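A thread about the table in the shared room at Geselden, because I've been asked to "say something nicely in the group" and I've decided to say it at length over here instead.

Background for people who don't rent a desk in a converted glove warehouse: there are studios upstairs, a kitchen the size of a wardrobe, and one big room downstairs that we all pay for and all pretend somebody else looks after.

The room has a table. The table has a teal covering, slightly fuzzy, the colour of a 1970s bathroom that was proud of itself. I chose it. I stand by it. It was sold to me by Muditz as an offcut and it cost less than my lunch that day.

Why would you cover a table in something fuzzy? Because the bare top had been used for cutting, gluing, sanding and one attempt at mending a bicycle, and it snagged every sleeve that went near it. Now it snags nothing and keeps everything.

And I do mean everything. Glitter. Toast. The little paper circles out of a hole punch. I once got a whole sunflower seed out of it with a credit card and felt like a surgeon.

So the rule when the covering went down was simple. Drinks stay in the kitchen. We all agreed. There was nodding. I put it on a laminated sign.

The sign lasted until May. I think it's now propping up the short leg of the printer stand.

In fairness to everyone, the kitchen has one stool and a smell. I wouldn't drink in there either. I have tried to be the sort of person who stands by a sink with a carton of something, gazing out at the bins, and I'm not.

And the big room is lovely in the afternoon, mostly thanks to the folding screen. Woven panels, pale and basketty, all the charm of a holiday flat with none of the sea. It came from Ullholm's closing-down sale at £44 and I carried it home on a bus, for which I would like to apologise to the upper deck.

What the screen is for, officially: making the room feel smaller and warmer. What it's for in practice: hiding the stack of chairs, a dead fan, the box marked XMAS / CABLES and anything anyone has ever said they'd collect "by the weekend".

Somebody asked whether we could put the drinks rubbish behind the screen as well. No. I could see where that was going. It was going to be 2000 bottles and a fox.

Anyway. The table, as enjoyed by adults with degrees:
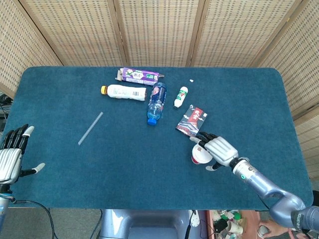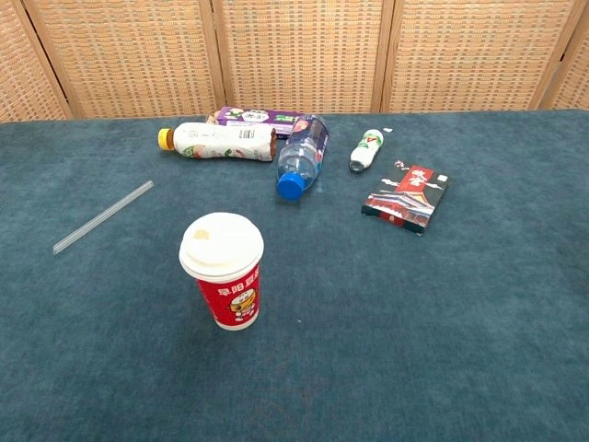
A plastic straw on the teal both times, for anyone keeping a file.

I posted a milder version of this in the building group and within minutes had 3 thumbs up, all of them from people I strongly suspect.

The usual defence is "I was coming back to it". I've heard this about coffee, about juice, about a yoghurt that had started to develop a personality. There's no drink so old that somebody isn't coming back to it.

The second defence is "it had the lid on". Yes. And the lid is the bit that keeps me calm. I have a great deal of love for lids. A lid is not planning permission.

Third defence, my favourite: "I thought it was part of the display." What display? We've never had a display. We had a plant for a while and look what happened to that.

I should declare an interest. I've left things on that table too. There was a mug, in winter, for long enough that two people separately told me off about it and I agreed with both of them, very gravely, as though it were someone else's mug.

I also buy my own share of odd drinks. Annamalai, the shop on the corner, keeps a fridge of things I can't pronounce and a shelf of things I can't resist, and I'm in there most days "for milk". I've been on oat milk for years. They don't sell oat milk.

Right, practical section, for those of you who also own a table with a nap to it.

Crumbs: do not wipe. Wiping is just introducing the crumb to its new home. Use the stiff little brush out of a dustpan set and go one way only, towards the edge, with a tray held underneath. Then hoover. Then find the crumb you missed by putting your elbow on it.

Spills: blot, don't rub. Everyone knows this. Everyone rubs. There's something about a spill that makes the human arm go round in circles.

Plain water: leave it alone and put a heavy book on a folded towel on top. I use a catalogue of bathroom taps that arrives for a previous tenant. It's the best thing they ever left us.

Anything sugary: lukewarm water, tiny drop of washing-up liquid, dab, dab again with clean water, then the taps. If you skip the clean water it goes stiff and you get a patch like a cat's tongue. Ask me which corner.

Coffee with milk in: same again but start sooner and be sadder.

Fluff from jumpers: rubber glove, slightly damp, stroke the table. You'll look peculiar. Do it before the others get in.

Screens, while I'm here. Dust lives in the weave and a cloth only pushes it through to the other side, where it waits. A soft paintbrush works, a big one, top to bottom, with the hoover running near the bottom like a hungry dog. Do it one panel at a time or you'll lose your place and your will.

And don't fold it up to move it on your own. It folds itself in the middle, then unfolds at both ends, and you end up inside it like a modesty cubicle at the seaside. There was a courier in the doorway at the time.

Someone's replied to ask why I don't just put coasters out. I did put coasters out. They were cork. I bought enough for the whole building and I've now seen them under a wobbly easel, behind a radiator and on one occasion being used as a very small pizza plate.

Someone else has asked why not a bin in the room. This is a sensible question and I resent it.

The answer is that there was a bin, and then there was a disagreement about who emptied the bin, and then for a bit there was a rota for the bin, and then the bin went to live in Studio 102, where I believe it's very happy and holds umbrellas.

So I'm going to get another bin. Two bins, even, one for recycling. I've been to look at some. Did you know you can spend more on a pedal bin than I spent on the screen? It closes softly. I don't need it to close softly. I'd like it to slam, as a warning.

Small update. I've gone round with a bag. Straw first, out of spite.

Empty bottles: if you're wondering whether to take the caps off before recycling, our council says leave them on, and there are eleven opinions about it in this building, so I've stopped asking and leave them on.

Straws go in general rubbish here. I mention this only because I've found one in the recycling, one in the pen pot and one, last winter, in the lock of the back door. I never did get the story.

Drinks cartons are the awkward ones. They look like card and behave like a crisp packet with ambitions. Ours have to go to the big bank by the car park, so they sit on the kitchen windowsill until somebody feels virtuous. I was virtuous in March, I think.

Second small update, as a man from upstairs has come down to say he "isn't being funny" but the table's better looking with a few things on it. I've given him the brush.

For those asking in the replies: yes, the covering comes off. It's tacked underneath at the corners and it'll peel back if you're patient with a butter knife. No, you can't machine wash it. I did ask Muditz and there was a silence on the phone that I took as a no.

And no, I won't swap it for wipe-clean. I've sat at wipe-clean tables. Your forearms stick to them in summer and every cup sounds like a dropped spanner. This one's quiet. You can put down a pair of scissors on it at ten at night and not wake the studio overhead, where somebody is definitely living and we're all being very decent about it.

New arrangement, then, starting whenever I've made the sign. Drinks allowed in the big room. (I know. I know.) Lid on, coaster under, and it leaves when you leave. If you're coming back to it, take it with you and come back with it.

The sign will not be laminated this time. It seems to make them more useful for other things.

Also if anyone has the cork coasters, any of them, in whatever condition, there's a shoebox by the post shelf. No questions. You could drop them in after dark.

Off to Annamalai for milk.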